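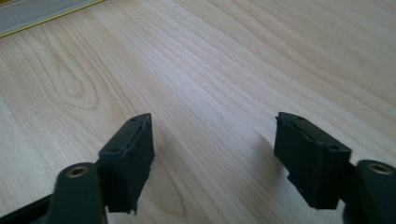
The table by daylight, grain and all.

So the new table is finally in! I've been going on about it since last July, and Kevin Gallagher (my very patient brother-in-law) drove 70 miles with me to pick it up, then helped me get it up the stairs, which took 15 minutes and a fair amount of bad language.

I went back and forth on the color forever. Our old one was nearly black and showed every crumb, so I wanted something pale this time - and I'm so glad I did. I love the grain most of all, those long loops on the left that run off into wavy stripes. My daughter says they look like a map of a lake. I keep tracing them with my finger when I'm supposed to be paying bills.

Next up is chairs. I have my eye on the Nodari ones, but they're out of stock for 14 weeks, so it's folding chairs until then. If you have a felt pad you like for chair legs, tell me in the comments, please!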